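My September trip to the Flarkach tableware fair

by Silvan Koller
September
4 comments · 60 shares

I had been meaning to get to the Flarkach fair for years, and every year something came up (a wedding, a leaky roof, a cold that wouldn't quit), so when my neighbor Alois Hubmann offered me the passenger seat in his old station wagon I said yes before he'd finished the sentence. Alois goes for the glassware. I go for plates, mostly floral ones, and I have run out of cupboard for them.

We got there a little after eight in the morning and the parking field was already half full. Admission was two coins into a coffee can, and then you walk down a gravel slope and into the big hall, which used to be a feed store and still smells like one if you stand near the back doors. The dealers set up in long rows, and the houseware people get the left side, where the windows are. Smart of them! Glaze looks so much better in daylight, and you can spot a hairline crack before you've paid for it.

My first stop was Varkora, a two-person business that buys up whole dinner services from old houses and sells them off by the piece. I love this and I also hate it a little, because somewhere there is a family set of twelve with only nine plates left in it. But if you're like me and you're always one short, these are your people. I found a saucer for my sister there and talked myself out of a gravy boat. Then I walked back and bought the gravy boat.

The woman at the Varkora table gave me a tip that I'm passing along. Run your fingernail very lightly across the flowers. If you can feel an edge, the decoration is sitting on top of the glaze, and it'll wear off if you scrub it. If it's smooth as an egg, you can relax a bit. I went around fingernailing plates for the rest of the day like some kind of inspector.

After that came coffee, which was terrible, and a slice of plum cake, which I am still thinking about. Alois had disappeared into the glass rows, so I had a good long stretch all to myself on the houseware side, and I spent most of it at Vevari. They do the prettiest displays in the whole hall. Everything goes on cloth, nothing on bare tabletop, and the colors are so soft you want to sit down and be served something.

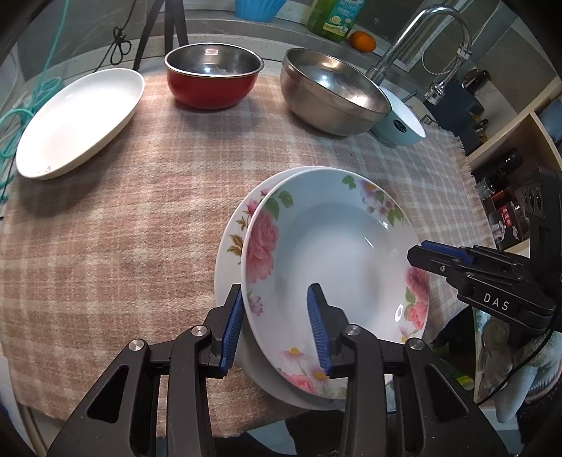
I have a real weakness for a rim with separate bunches of flowers on it, as opposed to one wreath running the whole way. It feels more like somebody walked around a garden and picked a few things. Pink roses get me every time, and when there's a bit of pale purple in with them I'm done for. I like a plate with a deep center too — you can put stew in it, or a salad with too much dressing, and carry it across the room without a disaster.

The other thing Vevari got me thinking about was mixing. My mother would never have put one pattern on top of a different one; she'd have gone and washed up first. But pink goes with pink, and a few golden-brown leaves under all those roses warm everything up. I've been doing it at home all week and the table looks like a party. Plaid under flowers works too, as long as the plaid stays pale. I tried it with my navy one and it was a fight.

I wanted to buy a whole stack, of course. Then I saw the card for a complete service at a stand down the row, 685 for the lot, and had to go outside and look at some trees.

Egger, at the far end by the doors, was the practical stop. Felt rounds to go between your plates, wire hangers, plate racks, that sort of thing. I bought four felt rounds and wish I'd bought more, because stacking is how rims get chipped and I've been using paper towels like a heathen. The man there wraps everything in newspaper, even felt.

Alois turned up at lunchtime with one tiny cordial glass and a very pleased face. We ate sausages on the steps and compared what we'd spent, and I lost by a mile.

If you're going next year, bring cash, bring a box with a lid, and wear shoes you can stand in. The hall gets packed after eleven and you can't really get up close to the tables anymore. I'm told they may move the glass rows upstairs, and Alois is already complaining about the steps.

4 comments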